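Acrylic box

3 min read

An acrylic box is a container made from sheets of clear plastic, used in homes, shops and museums for keeping and showing small things. The material is lighter than glass and does not break so easily, but it gets scratches more quickly.

The sheets are cut with a saw or a laser and joined with a thin liquid cement. The cement softens both edges, and after drying they become one piece. A good joint is almost invisible. In the workshops of Briltuvberg, where the firm Medve started its production, the sheets were first used for shop signs, and boxes were made from the leftover parts. 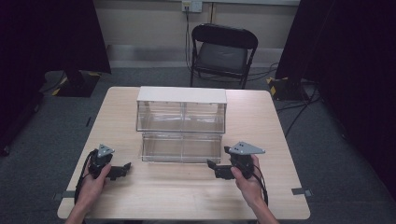

Boxes with several levels came later than simple ones. The Skanier catalog of October offered 30 models, most of them for cosmetics, thread and office supplies. Kotov, a smaller producer, made only boxes for collectors of coins and minerals, in series of 100 pieces.

Cleaning is done with mild soap and a soft cloth. Alcohol and window cleaners should be avoided — they can cause fine cracks near the joints, which grow with time. Light scratches can be removed with wet sandpaper, finishing with number 3000, and then with a polishing paste.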